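The Household Handling program closed its second collection period with 866 accepted demonstrations, bringing the total held by the Stundon laboratory to 1,299. The figure covers all three task families now in the collection plan: laundry, table clearing and drawer storage. Staff at Stundon and at the partner site in Cevia contributed to the recordings, and both sites worked from the same written instructions for the first time.

Readers of earlier issues will recall that the first period, which ended in March, produced fewer usable recordings than planned. A large share of those demonstrations had to be set aside during review. In most cases the operator had moved faster than the tracking software could follow, or the markers on the gripper housings had been turned away from view for too long. The instructions were revised as a result. Operators now begin each demonstration from a still position, hold that position until the recording light is confirmed, and bring both grippers back to the starting area before ending the recording.

The program continues to rely on hand-held grippers. An operator holds one in each hand and carries out the task directly, and the recorded motion and video are later used to train a control policy. This approach was chosen over remote operation of a robot arm for reasons of cost and pace. A new operator can be trained in a single session, and equipment can be moved between rooms without recalibrating a fixed workcell. The Raseo training software used by both sites accepts the recordings in their present format, and no change is planned.

**Laundry tasks**

Laundry accounts for the largest part of the new material. Soft items remain difficult for learning systems. A shirt or a towel takes a different shape each time it is put down, and a policy trained on too few starting shapes will tend to reach for the same place regardless of where the fabric lies. The instructions therefore ask operators to vary how each garment is placed in the hamper before recording. Garments may be bunched, partly folded or spread against the wall of the hamper, and the color and weight of the item should change often within a session.

Collapsible hampers were added to the plan in this period. Their sides are flexible and their handles can fall inward across the opening, so the operator must bring the fingers in without catching the rim or the loops. Reviewers have been asked to keep demonstrations in which the fingers touch the side of the hamper lightly, provided the grasp is completed. Those in which the hamper is dragged or tipped are to be marked and stored separately.

Each laundry recording is now labeled with the type of container, the type of garment and the result of the first grasp. Where a second attempt was needed, both attempts are kept in one file. The review group at Cevia proposed this change after finding that recovery motions were being lost when files were trimmed.
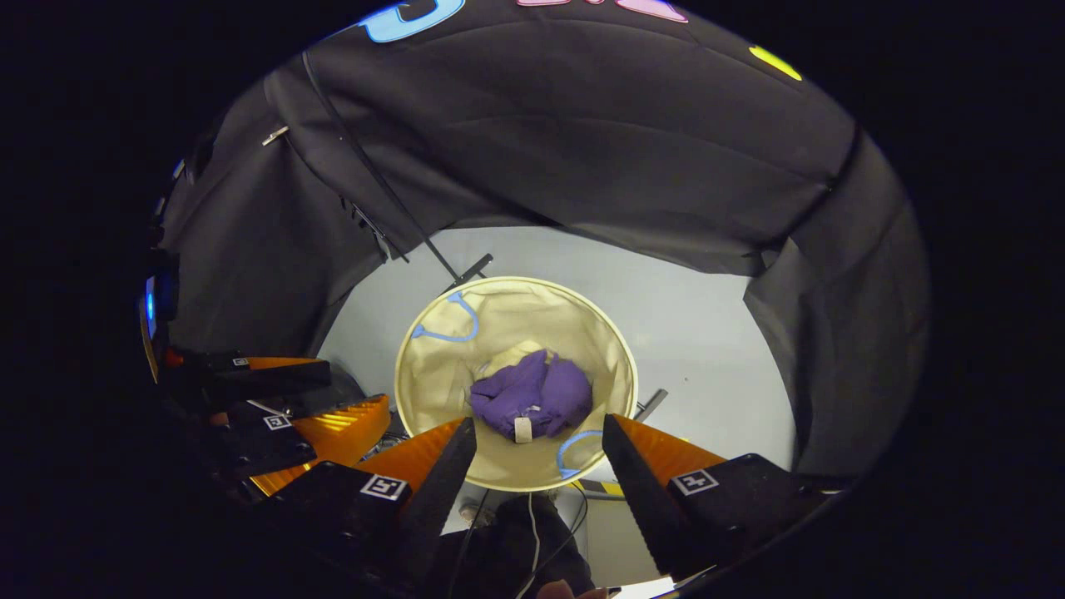

**Review and access**

All 866 demonstrations were checked by a reviewer who had not taken part in the recording. One further file, which brought the number submitted to 867, was withdrawn at the request of the operator and has been deleted from both sites. Review notes are stored with each recording and may be read by any member of the program.

Requests for access should be sent to the data office at Stundon. Applicants are asked to state the task family they need, the intended use and the length of time for which the files will be held. Requests from outside the partner sites will be answered within 30 days.

The Hosseinzadeh Fund has agreed to support a third collection period. Work will begin with drawer storage, where the number of recordings is still low, and will return to laundry once the new label set has been tested. Departments that wish to lend rooms or household items for the third period may write to the same office. Items should be clean, in ordinary working condition and free of personal information.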